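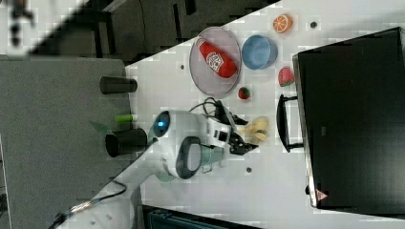
The Kundano play kitchen set has grown one piece at a time, and it no longer fits on the shelf it started on. We keep it at the Umali toy library, where families can borrow it for 3 weeks or use it in the room. The full catalog runs to 970 items, and the play food is the part that gets asked for most. On the white table the ketchup bottle ended up lying on the round mesh plate, with the two strawberries close by, one larger than the other. Different sizes of the same fruit are useful for children who are learning big and small. The orange slice gets used for the same kind of sorting, usually by color.

Loans go out in a cloth bag with a card listing what is inside. Please check the card before you bring the bag back. Small fruit goes missing more than anything else, and we can replace most pieces if we know in time. Rowena Aquino keeps the list of spares.

The banana is the piece people ask about. Its peel opens into flaps, so a child can practice the peeling part without wasting fruit. Both of the long loan bags have one.

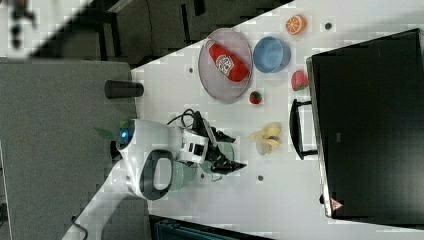 Leonora Calimlim wrote to say that her son plays shop with the set more than he cooks with it. He puts the fruit in a bowl, names a price for each piece, and then wants everything handed back so he can sell it again. She asked if we could add some play money. We have a box of coins and paper bills at the desk, and it can go out with any food set from February on.

The bowls, cups and plates are listed on a separate card, so you can borrow them without the food. A few families do this for sand and water play. Please rinse them and let them dry before they go back in the bag.

The larger kitchen pieces came in later, through a swap with the toy library in Fevier. They take up more room and have a bag to themselves.
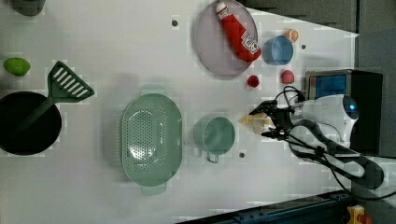
Seen from above: green colander in the middle, mug beside it, pan and spatula on the left.

Kitchen bags can be reserved at the desk until 16 days ahead. Limit of 2 bags per family. Ask for Efren Javier if a piece is cracked or a card is missing.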